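The Toothbrush Drawer, and Other Things Ebony Tipoki Has Thought About Too Much

Sep 5, 2020

When I first wrote to Ebony Tipoki asking whether she would talk to me about toiletry kits, she wrote back within the hour with a message so long that my phone broke it into pieces. It started with soap, wandered off into the matter of zippers, came back to soap, and ended with an invitation to call her any evening after supper. So I did, and we talked until my tea had gone cold and been replaced and gone cold again.

Ebony puts together washing kits for people who arrive at the Lunstead guest house with very little in their bags, most of them staying for a night or two while a relative is in the hospital up the road. She has been doing it long enough to have strong feelings about almost every object you might find beside a bathroom sink.

"People think the kit is the hard part," she told me. "The kit is easy! You put the things in the bag. What takes up your whole life is where the things live before they go in the bag, and I could talk about that until you hang up on me."

I didn't hang up. I asked her to start with toothbrushes, and she laughed for quite a while before she answered.

"All right, toothbrushes. They slide. They're long and skinny and they come wrapped in that slippery plastic, and if you make a pile of them you don't have a pile for very long. I used to keep mine in a shoebox, and every time I took one out the rest came along for the ride. Then I tried a drawer, and they got themselves wedged at the back, and I'd be in there up to the elbow with a wooden spoon."

These days she lays them out flat on a table before she packs, spread apart so she can see the handles. She likes them in different colors and will go to a second store to get them. When two sisters are sharing a room, she says, or a father and his grown son, the last thing they want at eleven at night is to stand there wondering whose is whose. An orange handle is an orange handle, even when you've been crying and the light over the sink is bad.

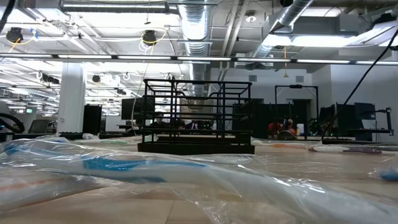
Why she leaves them wrapped

I wanted to know about the wrapping, partly because I have my own running quarrel with plastic. Ebony has it too. She spent a good part of August trying to find a way around it, she said, and paper sleeves came close, but they tore at the corners and got soft if anything near them leaked.

"So for now they stay wrapped till the person opens them. I don't love it. But think about being handed a toothbrush by a stranger, a bare one, with the bristles just out in the air. You'd be polite about it and then you'd go home and not use it. I want them to hear that little crackle and know it's theirs."

The big bags are another story. Supplies tend to come to her in large clear ones, and she keeps those, shakes them out, and folds them (or says she folds them; she admitted that most of them end up in a heap). They go under things, over things, and around anything that might drip. Her one firm rule is that a big bag should never be left lying across the table while she's packing, and her second rule, she said cheerfully, is that she breaks the first one all the time.

"I lose things in the folds," she said. "Something blue especially, I don't know what it is about blue. You see the tip of it sticking out and you think, well, hello, how long have you been under there?"

Bottles, and the case for a rack

We got to bottles by way of a long detour through her grandmother's kitchen, which I'll spare you, though I enjoyed every minute of it. The short version is that her grandmother kept vinegar, oil, and dish soap together in a wire carrier by the window, and Ebony grew up believing that anything tall should be made to stand inside something.

She still believes it. For years she used a carrier of the Groltar sort, low and wide with a handle across the top, and it was fine for jars. Taller bottles leaned out of it. Then a cousin passed along a Trorismont rack that was a good deal higher in the sides, and she said it changed how she set up the entire table.

"You want to be able to see in, that's the first thing. With a solid bin I'd forget what I had and go buy another one, and then I'd have conditioner coming out of my ears. With wire, you walk past and you can see it standing there. And you want a real bottom on it. If the bottom's just bars, a little bottle goes down between them at an angle and then everything next to it tips too."

I asked her how tall was tall enough, thinking it was a simple question. It was not a simple question! She went and got a tape measure, and then she couldn't find her glasses, and then she decided that the number didn't matter after all.

"Stand your tallest bottle in it," she said. "If the top of the bottle comes just under the top rail, you're in good shape. It won't go over, and you can still get hold of the cap and lift it straight up. If it's way down in there you'll be fishing for it, and if it's way up over the top, well, it'll be on the floor by Tuesday."

She is less strict about the bottles themselves. Rounded ones are pleasant to hold and roll away when dropped. Square ones pack beautifully and are miserable to squeeze. She has a soft spot for a teal one, or any sort of bluish green, since in a room full of beige towels it's the one thing you can find without turning on the big light.
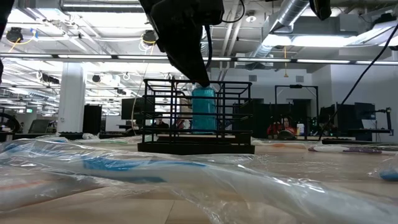 Nghĩa Đồng would rather have the bottles lying down, and told me so at some length when I called the next morning. A bottle with a good cap can rest on its side for 3 weeks, by this account, and take up half the height, and then the whole supply fits on one shelf of an ordinary closet. The rack is lovely for a kitchen counter. For a closet it's a cage full of air.

I carried this back to Ebony, feeling a little like a child running messages between two aunts. She had heard it before.

"A good cap," she said. "Sure. And who's checking every cap? I had one let go all over a stack of washcloths, the nice ones, and they smelled like cucumber until the day I gave up on them. Standing up, a bad cap is just a bad cap. On its side it's a flood."

They have met in the middle, more or less. Full bottles stand in wire until they are packed. Travel sizes can lie down in a shallow box, as long as there's a folded towel underneath, and Nghĩa has the shelf measurements written inside the closet door so that the question doesn't have to be opened again every season.

The bag itself

When everything has been laid out and looked over, it goes into a drawstring bag from Đàm, a plain cotton one with a wide mouth. Ebony puts the bottle in first and pushes it down into a corner. A washcloth goes around it, snug, and the toothbrush slides down the side with the handle up. She has packed 875 of these bags by her own notebook, and she said she still stops over each one to ask herself what she would want to put her hand on first.

"It's the toothbrush," she said. "It's always the toothbrush. You've been sitting in a hospital chair all day and drinking that coffee, and you can face pretty much anything once you've brushed your teeth."

I asked what she would tell a person who wanted to start doing this at home with a small table and not much money. She said to begin with 2 kits and see how they feel to pack. Buy the brushes in colors. Find a rack secondhand, and run your hand along the rails before you pay for it, because a rough weld will snag a cotton bag every single time. Leave yourself more empty table than you think you need. She keeps roughly 50 washcloths on hand, but she said that's mostly because she can't walk past a stack of them on sale, and please not to take it as advice.

Then she remembered that we hadn't talked about combs. I said I had plenty for one article, and she said that was a shame, as combs were where it got really interesting, and was I free on the phone again next week? I am. I've bought a bigger teapot.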